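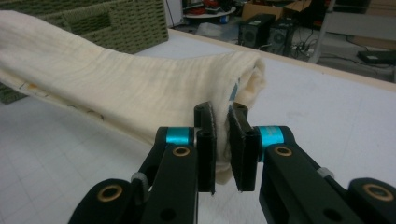 ## Somenton v Marar: notes on the press

1/ Somenton lined up 4-4-2 off the ball, with Naidu and Kulkarni level on the edge of the centre circle. Marar's centre-backs had free passes all afternoon.

2/ The trigger was the square ball to Acharya at left-back. Naidu curved his run to block the return and the winger jumped.

3/ Marar completed 300 passes, most of them in their own half. They got into the box 12 times, nearly always from throw-ins.

4/ Stojanovska dropping between the centre-backs after the break changed it. Three against two, and Somenton's midfield had to step up ten yards.

5/ The equaliser came through that gap. Kulkarni was late across and the far-side winger had not tucked in.

6/ Attendance 2901. Somenton go to Nutdale next and I'd expect a 4-3-3, with Kulkarni wide.

7/ Correction to 4: it was nearer the hour, after the second substitution.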